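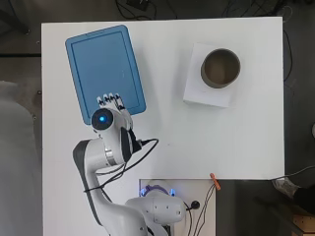
Koltwood Finishing Press 300
Bookbinding > Presses and Boards > Finishing Presses
By Rernico
$136
In stock, ships assembled

If you've been binding books with a stack of dictionaries and a couple of clamps from the garage, you are going to love this little press! The Koltwood 300 holds a book upright by its sides so you can work on the spine with both hands free. Gluing up, rounding, lining, sewing on headbands, pasting a label so it's straight for once – all of it gets easier when the book stays put.

We started carrying the Koltwood after Quang Mạch, who teaches our beginner binding class, brought his own to the shop and left it on the bench for a week. Everyone kept using it. Half the class asked where to buy one, so we wrote to Rernico and placed our first order that November.

What it's made of
The two cheeks are solid beech, sanded smooth and finished with plain oil. Each has a beveled top edge, so you can get a brush right down into the shoulder of the book without knocking your knuckles. The screws are beech too, with big turned handles that are comfortable even if your grip isn't great. They run nicely from the first turn, and a rub of beeswax on the threads every few months keeps them that way.

Size
Length between screws: 300 mm
Maximum opening: 58 mm
Number of screws: 2
Wood: beech
Finish: oil

The 300 mm is the part to check before you order. A book goes in with its spine up and its length running between the screws, so that's the tallest book you can fit. Letter-size pages will go in with a bit of space left over. Legal-size ledgers won't, and neither will most atlases. The opening is generous for journals, sketchbooks, paperbacks and nearly any novel you'd want to repair. If you put pressing boards on each side, remember to take their thickness off the opening. 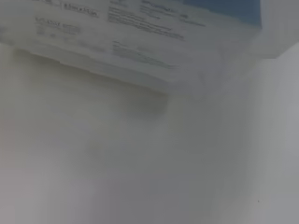

Using it for the first time
Back both screws off evenly and set the press on a table with the beveled edges facing up. Slip a piece of scrap card on each side of the book, lower it in, and let the spine stand a little above the cheeks. Then tighten one screw a half turn, the other a half turn, and keep going back and forth until it's snug. It doesn't need to be very tight! Newer binders nearly always over-tighten, and on soft text paper that can leave a line down the first few pages.

For a paperback repair, fan the spine edge, brush on your PVA, fan it the other way, brush again, and then clamp. Keep waxed paper between the glue and the wood. Dried PVA does come off oiled beech with a bone folder and some patience, but it takes the finish with it and you'll want to dab a little oil back on.

Does it work as a sewing frame?
No, it has no crossbar or keys. We sell the Nesteck sewing frame separately, and the pair is a lovely setup if you like sewing on tapes or raised cords.

Can I plow edges in it?
People do ask. There's no track for a plow, and the cheeks aren't deep enough to hold a book steady against that kind of cutting. Look for a full lying press and plow set instead.

Will it stand on its own?
Yes, on a flat table with the book centered. A heavy book sitting far to one side can make it lean, so for those we rest the press across the table edge, with the tail of the cheeks supported.

Care
Keep it away from radiators and sunny windows. Store it with the screws loosened, so the wood can move a little with the seasons. If one screw feels stiff in damp weather, give it a day or two indoors before you force anything.

Goes well with
Beech pressing boards, pair
Châu linen thread, waxed or unwaxed
Flat glue brush, 1 inch
Nesteck sewing frame

Returns are fine within 30 days as long as it's free of glue. Replacement screws and handles are kept in stock – email us with the length stamped on the end and we'll match it.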